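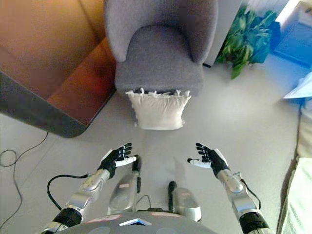
Both hands open in front of the gray armchair, with the white cushion on the floor ahead.

Verkville Shared Workshop: Report on the Household Robot Build

The workshop is pleased to report continued progress on the two-armed household robot, known to members as Fawzy. The project is led by Taha Erraji, with Houda Saber responsible for the hands and the control software. Work has now moved from the bench to the furnished corner, where the machine is being prepared for its first household task: picking up a cushion and returning it to a chair.

The present stage concerns the approach. Both arms are to reach the same height before the hands close, and the thumbs must remain level as the gap between them narrows. Ms. Saber has logged 662 arm movements for this purpose. Earlier control settings allowed the right wrist to lag behind the left -- a fault traced to a worn connector, which has been replaced.

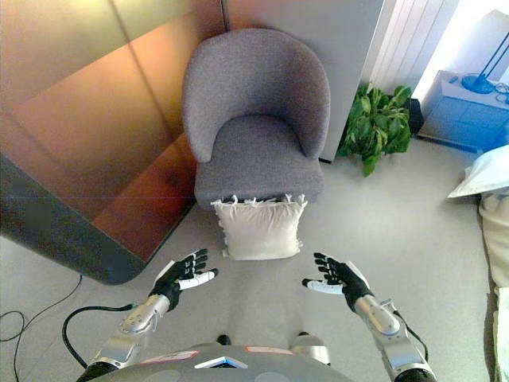 Soft objects present a particular difficulty. A cushion gives way under pressure, and the grip settings used for blocks and boxes can't be carried over. Mr. Erraji has therefore prepared four new settings, to be tested in order from the lightest to the firmest.

Members are asked to leave the furniture in its present position until the tests are complete and to step clear of the cables on the floor. The emergency stop must remain within reach of the operator whenever the arms are powered.

A demonstration is planned for August. Members wishing to assist with the tests should give their names to Ms. Saber by 6/29/21.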